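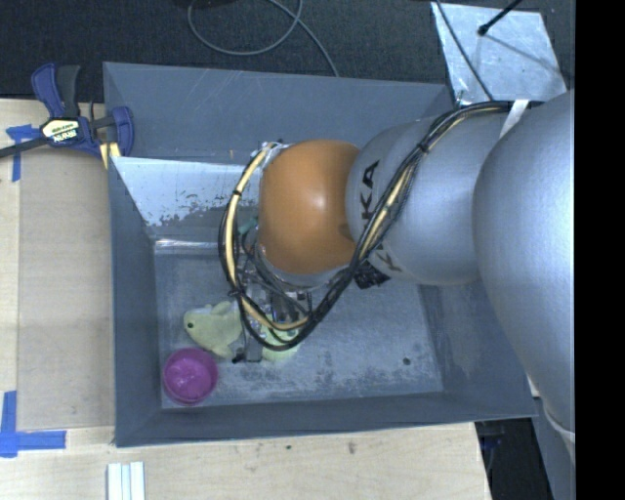
Vivek Kashyap
Contributing editor, equipment planning

Budgeting for a robotic picking cell

A robotic picking cell is a workstation in which an arm takes separate objects out of a bin or tote and moves them somewhere else. Budgeting for such a cell is the process of estimating what it will cost to buy, install, run and eventually retire. The term is normally used for cells with one arm and one or two bins. Larger lines are planned as capital projects and follow different rules.

The article covers cells used in laboratories, small warehouses and workshops. It does not cover welding, painting or machine tending, where guarding and process equipment change the cost structure.

Contents
1 Scope of the budget
2 Main cost groups
2.1 Arm and controller
2.2 Gripper and fingers
2.3 Bin, table and fixtures
2.4 Cabling and hoses
2.5 Cameras and computing
2.6 Test objects
3 Labor
4 Running costs
5 New and used equipment
6 Planning sequence
7 Worked case: Flokcombe
8 Common errors
9 See also

1 Scope of the budget

A cell budget has a purchase side and an operating side. The purchase side lists everything that must be present before the first pick is attempted. The operating side lists what is consumed, repaired or replaced over the planned life of the cell. Planners who work only from the arm supplier's quotation usually capture the arm, the controller and the teach pendant, and leave the rest to be found later from general funds.

The planned life should be stated at the top of the budget. Research cells are often planned for a shorter life than the arm is capable of, and the arm is then carried over to the next cell at a book value. Where this is intended, the arm should be listed separately from items that have no use outside the cell.

2 Main cost groups

2.1 Arm and controller

The arm is selected by reach, payload and repeatability. For bin work, reach is measured to the far bottom corner of the bin with the gripper pointing down, and not to the center of the table. An arm that reaches the center easily may be unable to place its wrist over a corner without striking a wall.

Payload must include the gripper, the mounting plate, any force sensor and the share of cable weight carried by the wrist. The remainder is what is left for the object. With light goods such as soft toys and plastic bowls, object weight is seldom the limit, and the gripper decides the matter.

The controller may be priced with the arm or apart from it. Software options, among them external motion control and force control, are commonly licensed one by one. A quotation should name each option. The phrase "full software" has no fixed meaning.

2.2 Gripper and fingers

Grippers are priced in two parts: the body, which lasts, and the fingers and tips, which wear. Fingers with soft or high-friction tips hold a wider range of objects but need replacement on a schedule. A first order should include spare tips. Spare fingers are also advised if the arm will be run by learned or experimental control, because contact with bin walls and floors is then routine.

A bin that mixes soft goods with rigid ones is the usual reason for buying a second gripper or a tool changer. A parallel gripper can close on a plush toy nearly anywhere. A round bowl has to be taken by the rim, and lies lower than the toy beside it, so finger length and finger thickness have to be checked against the lowest object in the set.

2.3 Bin, table and fixtures

This group is small in money and large in delay. It includes the bin, the table or frame, clamps, brackets, floor anchors and marking tape.

Bins with flared walls give the wrist more room at the top than at the floor. Tall walls keep objects inside but increase the number of positions the arm must refuse. Bin floors become scuffed in use. When cameras are part of the cell, a scuffed floor also looks different from a new one, and spare bins of the same batch should be bought if appearance matters to the work.

Fixing the bin is a separate line. The common methods are:

Bar clamps. Cheap, quick to move, and adequate for development work. The clamp body and bar occupy space beside the bin and must be entered in the collision model. A pad under the jaw protects the bin wall.

Bolted brackets. More costly, slower to change, suited to a cell with a settled layout.

Locating pins or corner blocks. Used where bins are exchanged often.

Tape marks on the table. Not a fixing method, but used with clamps to return a bin or board to its earlier place.

A wooden tabletop is acceptable for light development cells provided that the arm has its own base. Mounting the arm on the same top as the bin transfers arm motion to the bin and is not recommended.

2.4 Cabling and hoses

Cables and hoses routed on the outside of the arm are known as external dress. The bundle needs enough slack to follow every joint through its full working range, and this slack forms loops that can hang near the gripper. Loops hide the gripper from cameras and can catch on bin walls.

The budget should allow for cable ties, hose, fittings, strain relief and at least one full replacement of the bundle. Made-up dress kits cost more than loose parts and take less labor to fit. With loose parts, the labor is often repeated whenever a sensor or tool is added.

2.5 Cameras and computing

Camera cost depends on how many views are needed. A fixed view from beside or above the bin is simple to calibrate but loses objects behind the arm during the grasp. A wrist camera keeps the object in view for longer and adds another cable to the dress. Many plans provide both.

Computing is priced by the task. Storage is frequently underestimated in cells that record every attempt.

2.6 Test objects

Objects are a consumable. Plush toys lose stuffing and surface texture, and bowls crack or scratch. Each object in the set should be bought in multiples from a single order, as retail goods are changed by their makers without notice. Color should be considered at the time of purchase: strongly colored objects on a gray floor are easier for a vision system to separate than the goods most customers handle, and a set made up only of such objects gives an optimistic result.

3 Labor

Labor covers design, assembly, wiring, calibration, safety review and training. In small cells it regularly exceeds the cost of any single purchased item other than the arm. It should be stated in hours and not folded into equipment prices, so that a change in layout can be priced.

Safety review is required for every cell, including cells built around arms sold as collaborative. The review applies to the whole application, with gripper and objects included.

4 Running costs

The regular items are finger tips, cable bundle parts, bins, objects, lubricant or service contract, electric power, compressed air where used, and operator time for resetting the bin. Resetting is the item most often left out. A cell that empties its bin must have the bin filled again, by a person or by a second mechanism. Both have a price.

Downtime is entered as lost hours. For a research cell with one operator, the loss is the operator's time and the delay to the program.

5 New and used equipment

Used arms are offered with and without controllers. An arm without its matching controller should be treated as parts. Points to confirm before purchase are the controller version, transferable software licenses, brake condition, backlash in the wrist joints, and availability of the pendant cable. Surface marks have little bearing on value.

Used grippers are rarely worth the saving. Used tables, bins, clamps and frames generally are.

6 Planning sequence

Write down the object set, with the largest, smallest, softest and lowest-lying objects named.
Choose the bin.
Choose the gripper and finger length for that bin and object set.
Choose the arm for the reach and payload that result.
Draw the cable route at the four bottom corners of the bin.
Place the cameras.
Obtain quotations and enter labor.
Hold back a reserve until the first full week of running is complete.

Selecting the arm first is common where an arm is already owned. The sequence is then run backward from the arm, and the bin is sized to suit.

7 Worked case: Flokcombe

The Flokcombe cell was planned by Treasa Mac an tSaoi for the parts supplier Stikbridge, using a used arm from the dealer Andrade and gripper parts from Fluvport. The planning file estimated 244 hours of labor. The recorded total at handover was 262 hours, with the overrun booked to cable routing.

Fixtures, bins and test objects were entered as one line of $3,480. The file notes that this line should have been divided, as the bins were replaced 3 times before the layout was fixed and the objects were not replaced at all. Bar clamps were retained after handover in place of the bolted brackets first specified, and the bracket money was moved to spare fingers. The budget was closed in May.

8 Common errors

Pricing the arm by rated payload without subtracting the tool.
Leaving the clamp out of the collision model.
Buying one of each object.
Ordering cable to the length of the arm when straight.
Entering no hours for recalibration after the bin or a camera has been moved.
Treating the reserve as available at the time of order.

9 See also

Bin picking
End effector
Total cost of ownership
Robot dress pack
Work cell layout

Last revised 13th September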